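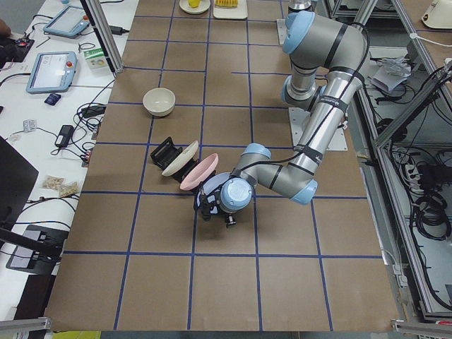
Gripper faults on the Flokier tableware cell: frequently asked questions

What does fault 707 mean?
The gripper reported closed before reaching the commanded width. The arm holds position and the current cycle is dropped.

How often did it occur?
Nine times in 600 cycles at Fludley, all on plates. Bowls were not affected.

What was the cause?
A wrong tool offset. After the July update the controller loaded the default value — the fingers closed on the rim too early.

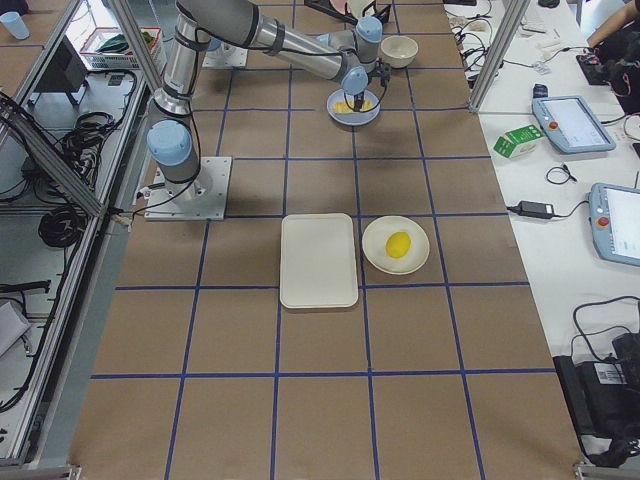
Is it safe to reach in and free the item?
No. A held arm is still powered. Press the emergency stop on the pendant first, and on both pendants if both arms are enabled.

Can I clear the fault and carry on?
Only after re-entering the offset. Run 100 cycles at reduced speed before returning to normal.

Is fault 969 related?
No. That is a lost connection to the gripper. Check the cable at the wrist, then contact Itgate support.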